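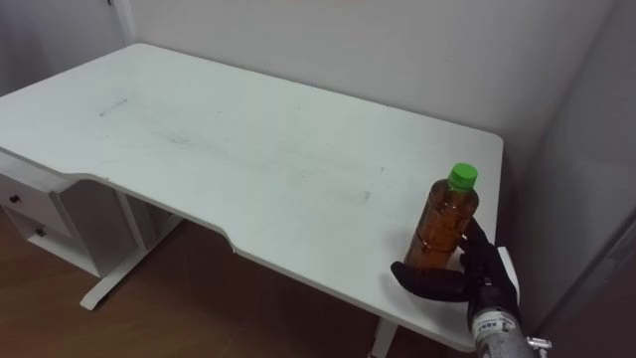

Desk station: hand at the bottle, green cap up.

To: Norkcombe cell maintenance list
From: Vasilis Stojanović
Date: May 2, 2025
Subject: Re: Ticket 959, humanoid cell, cable dressing and desk position

Colleagues,

This message confirms the set-up that applies to the humanoid cell until further notice. It replaces the sheet issued in November.

The desk is to stand with its right end next to the refrigerator. Please check its position before each shift and correct it by moving the foot bar, never by pulling on the tabletop. The scuff marks on the surface are recorded and need not be reported again.

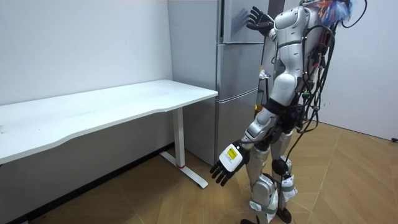
The cables running down the back must hang with enough slack for a full reach with either arm. Before power-up, one person raises each arm by hand while a second watches the bundle at the hips and legs. If any cable draws tight, the cell stays off and the ticket is reopened. The hand fasteners are to be checked every 31 operating hours and the result entered in the Akar log.

On the bottle position I quote the earlier message in full, as it prompted the change.

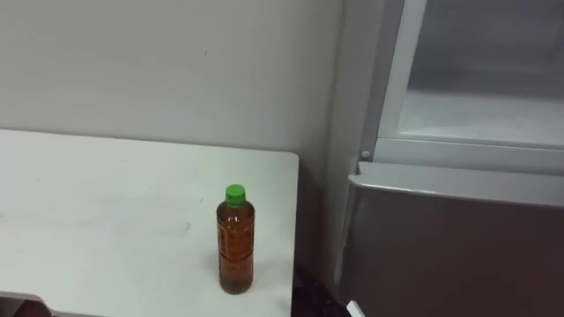
Irina Avram wrote:
The sheet gives the bottle position from the left end of the desk. Each time the desk is shifted, the position shifts with it and we have to teach the grasp again. Could we measure from the right edge instead? I would also like the upper compartment to be opened before calibration - we lost two mornings to this.

Both requests are accepted. The right edge is now the reference, and calibration starts with the upper compartment open. Dragica Berisha will update the sheet and send it to this list.
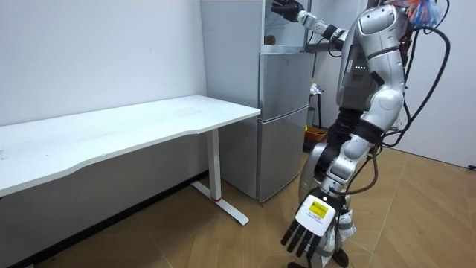
Upper compartment reach, with the other arm lowered.

Please send any objection to me before the next calibration.

Vasilis Stojanović
Norkcombe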